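Soup in March

I moved from Traltville to Iltberg two winters ago, and the thing I missed most was the soup counter by the station. It closed at 2, so I ate early. Iltberg has a bakery and a pizza place, and neither does soup.

So I make it at home now. I buy dried beans at Royer, soak 8 ounces overnight, and cook them the next evening with onion, carrots and a bay leaf. It takes a little over an hour. I salt at the end. I know people argue about that. 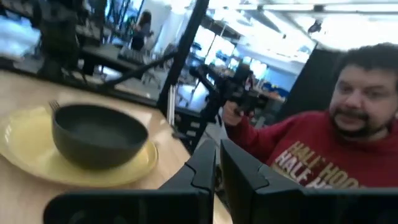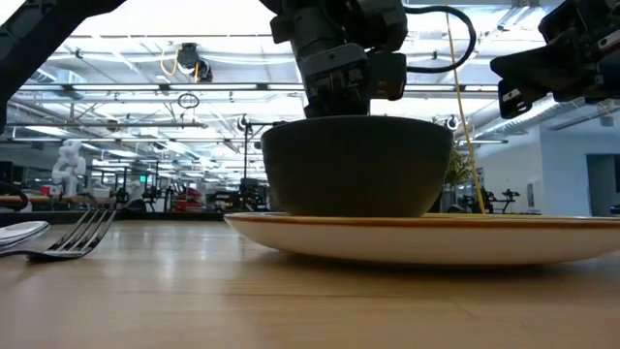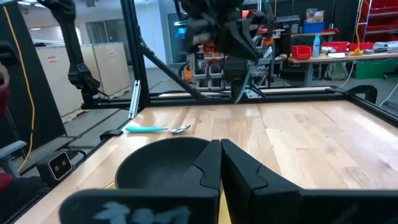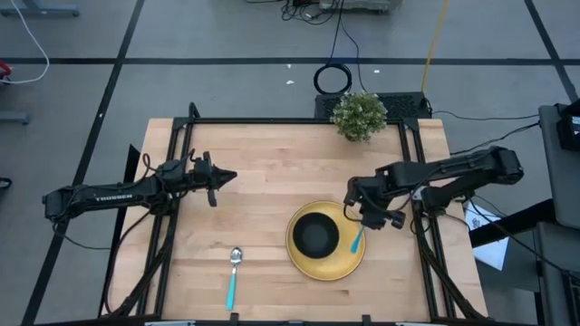

The beans matter more than I expected. The ones from the supermarket in Stallow were cheaper but stayed hard in the middle after 40 minutes of extra simmering, and I ended up putting them through the blender. Fine with toast, but I wouldn't serve it to guests.

I also tried keeping the pot in a low oven at 155. It worked, though my oven runs cool and dinner was late. The stove is easier.

Next I want to try split peas. My sister-in-law puts a spoonful of mustard in hers, and I forgot to ask which kind.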